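4. Buying the Arm: What We Budgeted and What We Missed

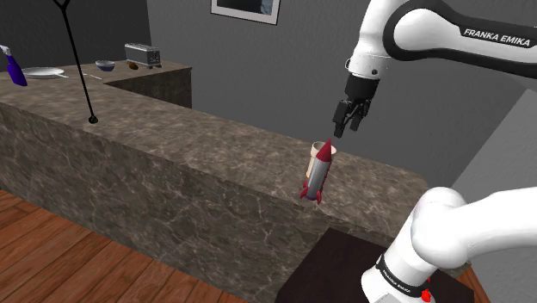 Figure 3. The simulated kitchen, with the gripper over the toy rocket and cup at the front of the counter.

How much of the planning can a small lab do before it spends any money on hardware?

Most of it, in our experience. We settled the reach, the mounting height and the list of test objects in simulation, and only the service costs and the building work had to wait for real quotes.

I should say up front that I'm the person who kept the spreadsheet, so this section is a bit more personal than the rest of the paper (Aoife Lynch wrote the methods and is much tidier than me). We started planning in March with one simple question from our department: do you need one arm or two? I wanted two, obviously! Tanvir Gunawardena wanted to see the tasks first, and he was right to make us wait.

So we built the kitchen. Figure 3 has the Franka Emika arm on its dark pedestal, right up against the counter, and the pedestal is where most of our arguments happened. Raise it and the arm clears the front edge more easily, but then the far stretch of counter gets awkward to work on. Lower it and you have the opposite problem. We tried 4 heights in simulation and kept the second lowest, and I priced a steel stand to match. The quote from Skastum came in at $1,490, with the floor bolts, and I was pleased with it until I found out that drilling into our floor needs a separate sign-off.

The objects were the cheap part, and also the part I enjoyed most. The toaster, the bowl, the plate and the spray bottle over at the far end are the sort of thing you can pick up at any home goods store, and we put the whole lot on one line of the budget. The toy rocket was harder to place on a form. Purchasing asked twice whether it was research equipment (it is, I promised them) and in the end it went under consumables, next to the tape.

Fingers deserve their own line. Our first draft treated the gripper as something you buy once, and Ánh Khổng, who had run a shared lab before she joined us, crossed that out and wrote in spare fingertips, a second coupling and a day of her own time for swapping them. We used the Stito planning sheet for this, which has a column for wear that I had been leaving blank. Please fill it in! With spares, shipping and the first year of service cover, the extras beyond the arm itself reached $3,613, and the stand comes on top of that.

We did not ask for the second arm. The tasks we had written only called for one, and the money for another would have come out of Hạnh Cù's student hours, which none of us wanted to touch. If we were to add a handover task later, we would go back to the same kitchen model first, put a second pedestal across from the first and check whether the two arms get in each other's way. Tài Cao has started on that layout already, and the file sits in the Podlow folder with the rest of the quotes.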